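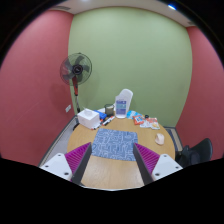 4.2 Previous Owners and Interior Color in the Listing Texts

The second part of the analysis concerns the words that agents use when a house has belonged to a person with a local name. From the Plaltberg register we kept 72 listings in which at least one previous owner was mentioned. All of them were offered for sale by one of two agencies, Nikolovski or Butard. The listings were read by two coders (Stetsiuk and Van Leeuwen), who worked separately and compared their notes every Wednesday. Where they did not agree, the text was given to a third reader, who did not know the asking price.

We marked each listing for the place of the owner's name in the text, the type of story told, and the rooms to which the story was connected. The place of the name was simple to code. In most listings it stands in the first sentence, before the size of the lot and before the number of bedrooms. The story was more difficult. Some agents write only that a house was "the residence of" a singer or a factory owner, and the reader must know the rest. Others give a whole paragraph to dinners, guests and marriages, and the kitchen comes very late. We decided to count as a story any passage with at least one event in it, even if the event was small.

Interior color received its own code, which we had not planned at the beginning. During the first reading we noticed that walls are seldom described in ordinary listings but quite often in those with a known owner. Strong or unusual wall colors are then presented as a part of the owner's taste, and the buyer is invited to keep them. A combination such as the one in Figure 4, with rose-pink walls to the left and right and a pale sage-green wall at the back, would in an ordinary listing be passed over or called "cheerful." In a listing with a known owner, the same type of combination is called "original," "signature" or "as she left it." The word "original" is used very freely. In nine listings it was applied to paint although another sentence of the same text spoke of a later renovation.

To understand this use better, we asked the agents. Dayana Ponce, who has worked for Butard during most of her career, explained that color is discussed with the seller before the photographs are made. If the seller can connect the color with the known owner, it stays. If not, she usually advises white. She estimated the cost of repainting a reception floor at $4000 and considered this money well spent for a house without a name. For a house with a name she was less certain:

"People come to see the pink room. They may paint it over in November when they have moved in, but they want to see it first."

Reginald Yazzie, of Nikolovski, had a different opinion. In his view the visitors who come for the room are not those who make an offer, and a strong color mainly makes the viewing longer. He also said that photographs of colored rooms are a source of complaints, as the walls look different on each screen. We could not test this with our material – the archive keeps the texts in full but the photographs only in part.

The two agencies differ also in how they handle doubt. Butard's listings prefer open expressions ("said to have been," "according to the family"), while Nikolovski either states the owner as a fact or leaves the name out. When we checked the names against the deeds, four of the open claims could not be confirmed. In each of these cases the person had been a tenant or a long-term guest, and the house was owned by somebody else. We kept these listings in the sample, because a buyer reads them in the same way as the others.

One house in the sample, known locally as the Zoltus villa, was listed three times by different sellers, and it permits a small comparison over time. The first text names the owner in one short line. In the second there is a garden party, a quarrel and a lost earring. The third repeats the party, drops the quarrel and adds that the upstairs hall keeps "the green of that evening." No earlier document that we could find says anything about the color of the hall. Perla Bañuelos, who wrote the third text, told us that she took the phrase from the seller and saw no reason to question it.

We do not claim that such additions change the final price. The selling prices are missing for a large part of the sample, and asking prices alone are a weak measure – they are often set before the text is written. The relation between the length of the story and the number of price reductions is treated in Section 4.3, together with the question of whether the age of the known owner's fame plays a role.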